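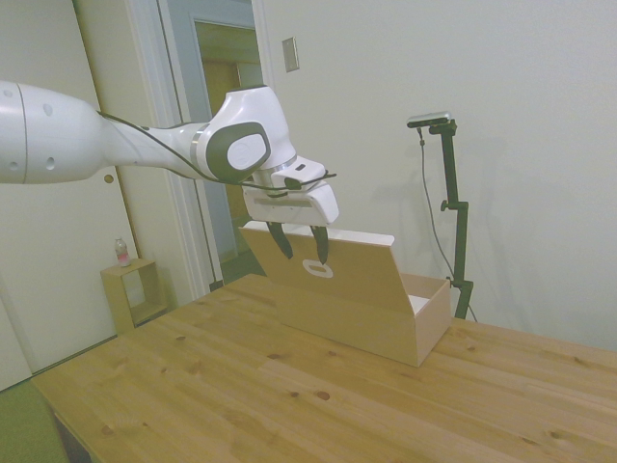 Lorna Farquharson asked that the boxes be kept plain, with no printing on the outside, so that any department could take one from the shelf and put it to use the same day. Her request was adopted for the whole of the Omotgate storage program at the Seronier building.

The program began in August with a review of how small items were stored and moved between rooms. At that time the building held 1113 containers of mixed size and condition, many without lids. The review recommended a single pattern of lidded cardboard box, a standard work table for packing, and low open shelving near each doorway.

The box
Plain light-brown corrugated cardboard, with a hinged lid and low sides. The interior shows white, and the lid has a small oval handle hole outlined in the same color. Catalog entry 514.

The lid
Staff are asked to raise the lid fully before filling the box and to close it before the box leaves the table. Labels go on the short end - never over the handle hole.

The table
Light pine, with long planks and dark knots left in view. Knots and variations in grain are natural to the wood and need not be reported as damage. Tables should be wiped with a damp cloth and dried at the end of the day.

The shelf
A small open cube in light wood, placed against the wall beside the door. Shelves of this kind are for items in current use. Anything kept longer than 24 days should be boxed and entered in the register.

The floor
Green carpet. Filled boxes should be lifted from the table and carried to the storage room, not slid along the carpet.

Notes on the collection
A total of 1670 boxes has been approved for the building, to be issued by department on written request. Rami Haddadin maintains the register and can advise on catalog entries. Requests for additional tables should be addressed to Poppy Dawber at the Seronier front office, which is open until 4:30 p.m.

Damaged boxes may be returned flat. Lids that have torn at the hinge should be returned with the base, as the two parts are not issued separately.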